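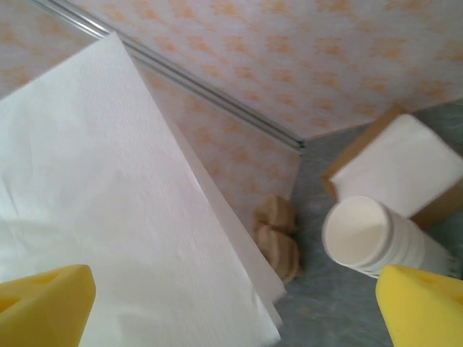

Nicanor Lucero wrote in August that the green bin had "already changed how Nolenthorpe eats," and that anyone still grumbling about it should come and smell the compost. Florian Delorme read the letter twice and says he would be glad to go and smell it, if someone would tell him where it is.

Delorme ran the kitchen at a care home for 23 years and has been asking the town about its food scraps since the pilot began. We met at his place on Penden Street, where the green bin lives beside the back steps with a brick on the lid for the raccoons. He uses it every day. He wants that in the article.

"I'm not against it. I scrape my plate like everybody else," he says. "I'm against being told it's working before anyone has weighed what comes out the other end."

The town's summer bulletin said 3,677 households had been given bins. I put it to him that this sounds like decent coverage for a place this size.

"Given. They were dropped on the driveway. I was given a fondue set in 1988."

He did ask how many bins were being put out on collection day. The reply, which he has in a folder, says that 713 were at the curb in the week the contractor checked. It was the week after the long weekend, and he admits that could push the number either way. What bothers him is that there was only one check, and that the bulletin went with the bigger figure.

Then there is what goes in them. The leaflet allows meat, bones, dairy, coffee grounds, paper towel and serviettes. It also allows "compostable" cups and cutlery, and this is where Delorme gets his reading glasses out. Luvell, the contractor that hauls the load, told him on the phone that the cups are pulled out and sent to landfill when the crew spots them. A second person at the same number told him they aren't.

"So which is it? People are paying extra for those cups. The bakery puts a little leaf on theirs."

Could it be a simple mix-up between two people answering a phone?

"Could be. Then print the right answer on the leaflet."

I phoned Luvell myself and was told someone would call back. As of Sep 7, 2011, I am still waiting, which I mention without drawing much from it. It is a small office.

Delorme's own test was modest. At the care home he kept a tally of scraps for a month, before and after the portions were changed. Smaller scoops, and seconds for whoever asked. The waste dropped from 807 kilograms to a little over half of that, he says, and the food bill went down too. No bin was involved. I asked whether he had the sheets and he only had the first one, so readers can take the second half of the claim as they find it.

"Fair enough," he says when I point this out. "That's what I'd say to them."

Lucero's letter also promised finished compost for residents by spring, in bags, free from the yard on Rey Road. Delorme has a bed of rhubarb waiting for it. He drove out there in June and again in August and found the gate locked both times, with a sign giving winter hours.

He has written to ask for the summer ones.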